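The kitchen is empty at half past nine in the morning, and Benvinda Valente has already spoiled one run in it. She laughs, resets the room with a single key and puts her hands back on the controllers. No plates to pick up, no floor to sweep. The whole house lives on a computer, and she can have it back as new whenever she likes.

I have come to Plindasness to watch people teach a robot by doing the job for it. Benvinda steers, the simulated robot moves, and every twitch is stored along with what the robot's cameras would have seen. Enough of those runs, gathered together, become the examples a learning program copies from. It sounds dry. It is wonderful to watch!
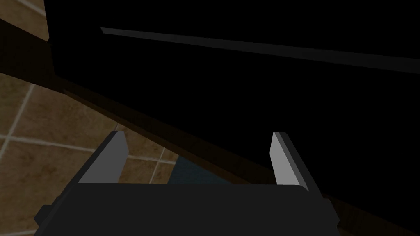 Down at floor level, with the fingers open: a view from the gripper.

The wrist views are the ones that take getting used to. You lose all sense of which way is up, and a cupboard can swallow most of the screen. Benvinda flicks between them without seeming to think. "You stop looking for the room," she says. "You look for the gap between the fingers, and what's in it."

Then she switches to the head view and I can breathe again. Two arms, two grippers, a red floor and a doorway to aim for. 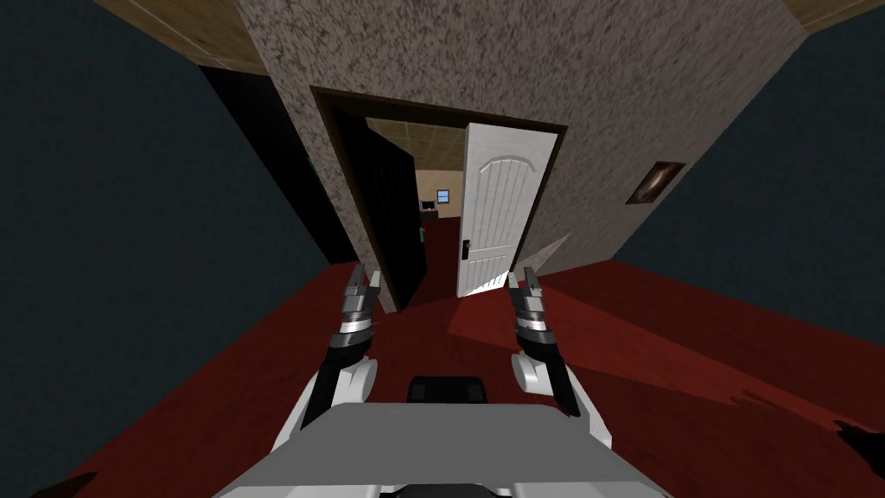
From the Home Robotics Team, Dresis

The team has stored 1,343 runs since September, and Mitali Weerakoon has watched a good many of them from start to finish. She is the one who decides what stays. A slow run is fine by her. So is a wobbly one, as long as the person steering puts it right, and she'd like more of those -- a program that has only ever seen perfect driving has no idea what to do when it drifts off course. What she throws out is dithering, where the arms hang about while somebody makes up their mind.

She keeps 13 house layouts in use and swaps the floors, walls and worktops between them, so that the program can't simply learn one kitchen by heart.
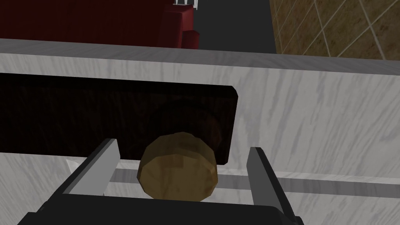
Lined up between the fingers, before the grip closes.

I had a go, naturally. It took me six tries to get hold of anything at all, and on two of them I drove the gripper straight into the furniture. (Mitali kept neither.) The trouble is depth. On a flat screen, "nearly there" and "miles off" look much the same, and you find yourself leaning in your chair as though that might help.

Doors are harder still, Benvinda told me, and she was cheerful about it. 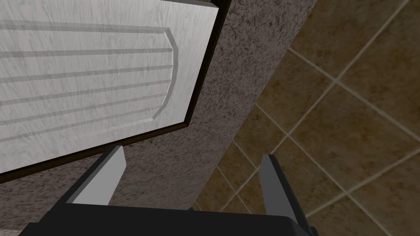 Her trick is to come in slowly and stop short, then check the other views before she commits. Anel Potgieter, who joined the team last, does the opposite and sweeps in with one long movement. Both ways go into the collection. Mitali likes having them side by side, and the two drivers have a running argument over whose style the program will pick up.

By the time I left, Benvinda had the kitchen reset again and was off across the floor, humming.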